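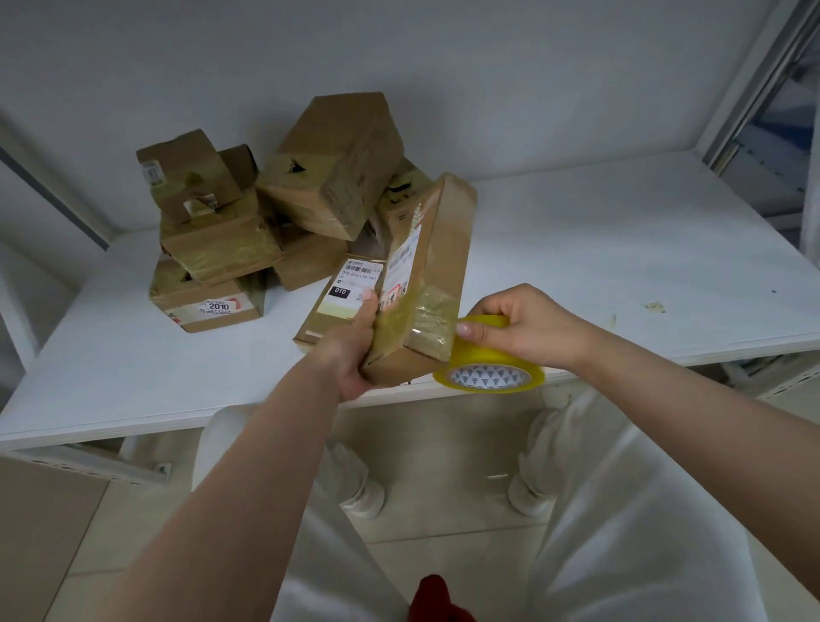

I have a confession to make about parcel tape. I've been using it since I was tall enough to reach my mum's kitchen drawer, and I still lose the end of it at least once per roll. So when I was asked to find out whether robots can do the dull jobs yet, the ones most of us would hand over tomorrow, I knew which job I wanted to ask about first!

Everyone talks about folding T-shirts and loading the dishwasher (I'll get to those). But a huge amount of ordinary work in shops, stockrooms and spare bedrooms comes down to holding a tatty box in one hand and sticking something to it with the other. Left hand round the carton, right hand on the roll, press, pull, smooth, done. I timed myself at the kitchen table and then stopped, mostly out of embarrassment.

My guide through all this was Simin Dehghan, who runs the handling lab at Prollex, on the trading estate at Granley. I went up on a wet Tuesday in February and she met me at the door with a carrier bag full of old boxes, which I took to at once.

"People think the arm is the hard bit," she told me, while we waited for the kettle. "Arms are fine. We've had good arms for years. It's the tape that wants to ruin your day."

She's right, and the more you think about it the worse it gets. Tape is clear, or nearly clear, and it's shiny, so a camera looking for the edge of a box gets a stripe of glare where the cardboard ought to be. It stretches. It sticks to itself, to the box, to the gripper and (in my case) to the cat. And a second-hand box isn't really a box shape any more. The corners have gone soft, there's an old label on it, perhaps a tear, and three layers of somebody else's tape underneath yours.

Prollex's two-armed machine is called Gruketti, and I liked it very much. It's about as tall as I am and has a way of pausing before it does anything, like a person who has walked into a room and forgotten why. On the day I visited they gave it new cartons first, all the same size, flat on a bench. It taped 100 of them and 76 were good enough to post. That's a lot better than I expected, and Simin said a year ago it would have been a short and sad morning.

Then out came the carrier bag. Oh dear. The first box was a little one that had clearly been round the country a few times, and Gruketti picked it up nicely, tilted it, brought the tape across and missed the side altogether. The second one it squashed. The third it did beautifully and we all cheered, and then it couldn't let go of the roll.

What gets me is how much I do without noticing. I can feel through my thumb whether the cardboard is about to give. I tilt the box towards the tape as much as I move the tape towards the box. If the strip goes on crooked I just carry on and pull it straight with the next bit. Simin's team teach the machine by showing it people doing the job, over and over, and they had 1376 clips of hands and boxes when I was there. She'd like many more, and she'd like them messier, with cartons piled any old how on a shelf and somebody working low down with their knees in the way, because that's how the job gets done in a real stockroom.

So what can machines do for you now? In a big warehouse, loads. Sealing machines have been whizzing along the tops of matching cartons for ages and they're brilliant at it, as long as the cartons match. Moving trays about, also good. At home you've got your robot vacuum and, well, your robot vacuum. I saw a washing-folding demo at Talpur, a smaller outfit down the road, and it did a lovely tea towel in the time it took me to eat a sandwich. Socks it left alone. The dishwasher, they told me, is fine until you own a colander.

I asked Simin when I could have a machine that would go through the pile of scruffy boxes in my hall, patch up the decent ones and flatten the rest. She laughed, but kindly. Her guess is that small shops will see something useful before houses do, for jobs where the same person is standing nearby anyway and can rescue it when it gets in a tangle. A helper that does most of the boxes and puts the awful ones to one side would suit plenty of people, she thinks, and I'd agree. I'd pay for that now, if the price was less than a car.

For the moment, the boxes in my hall are still mine to deal with. I did one side of the pile on Sunday with the radio on and got through almost a whole roll. Simin's tip, by the way, is to fold the end of the tape under itself before you put it down, and I've managed it twice.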